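4.2 What happens to names when a colour turns pale

The strong colours gave us very little trouble. Shown a saturated red, speakers in both Hollar and Teltov answered quickly and with a single plain word, and the same was true of yellow and of the darker blues. We had expected this from the pilot. What we had not expected, and what became the most enjoyable part of the whole study, was how richly people spoke as soon as the same hues were washed out towards white.

The Widier list, which we used for elicitation in both towns, pairs each strong tile with a pale one of the same hue. After removing blank and unreadable responses we were left with 2996 names from 700 speakers. Answers to the strong tiles were mostly basic terms. Answers to the pale tiles spread out in every direction: flowers, sweets, ice cream, soap, hospital walls, an aunt's bathroom. Pale purple was the champion. Mauve, lilac, lavender and heather all turned up, often from members of the same household, and several speakers changed their answer while the card was still in their hand.

It is tempting to treat this spread as noise, and earlier scoring schemes do so, folding every answer into the nearest basic term. We think a great deal is lost that way. In Teltov, lilac and lavender were kept apart with some care: older speakers used lilac for the pinker tile and lavender for the greyer one, and they were happy to argue the point. In Hollar the two words were treated as the same, and mauve did the work of separating the greyer tile. Both towns make the distinction, then, but they cut it with different words. Folding everything into "purple" would have hidden the difference altogether!

Pale green behaved in another way. Mint was the favourite name in both towns, and hardly any speaker offered a rival. Where a second word was added it usually described the strength of the colour — "weak mint", "milky mint" — and left the hue alone. We scored these as one name with a modifier, following the Mihăilă rules, and kept the modifier in a separate column. A rerun of the pale tiles in August, under cloudier light, gave the same pattern.

Tiles are flat and even, and daily life seldom is. Figure 2 brings together pale and strong colours on solid things, including a pale green surface broken up by holes (second picture).

Figure 2. Pale colours on solid things, with stronger colours near them in the first, third and fourth pictures.
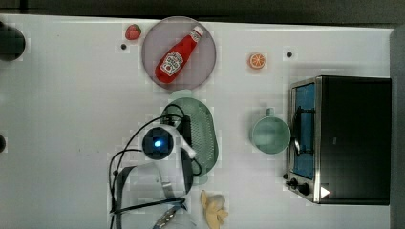
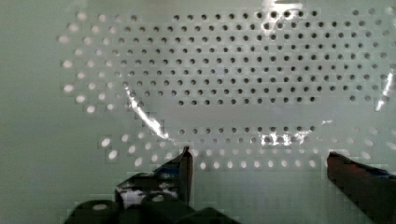
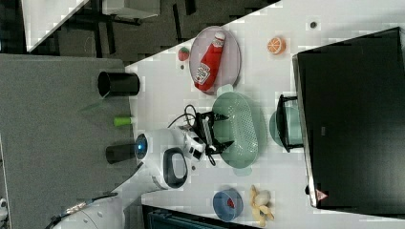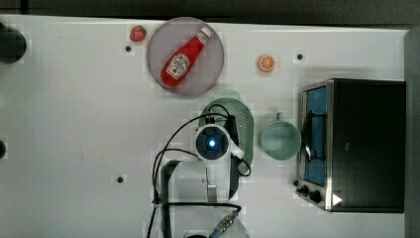 Naming a pale colour depends heavily on what lies next to it, and this is where tile studies are at their weakest. Speakers who saw a pale purple tile alone often called it grey on first sight and corrected themselves only when a second tile was put down. Everyday things come with their neighbours already in place. The red bottle lying on the plate in the first, third and fourth pictures is the sort of neighbour we mean: red would need no discussion in either town, while the plate beneath it could fairly be called mauve, lavender or a greyish lilac. We would love to know whether such a neighbour pushes Hollar speakers towards mauve, as the second tile did, or whether they settle on a name for the plate before they take the bottle into account. The present data cannot tell us, as every tile was shown on the same plain card. A follow-up with solid things in place of tiles is being prepared in Teltov, using the Widier list for the names and aiming for around 3000 answers, so that the two sets can be compared tile by thing.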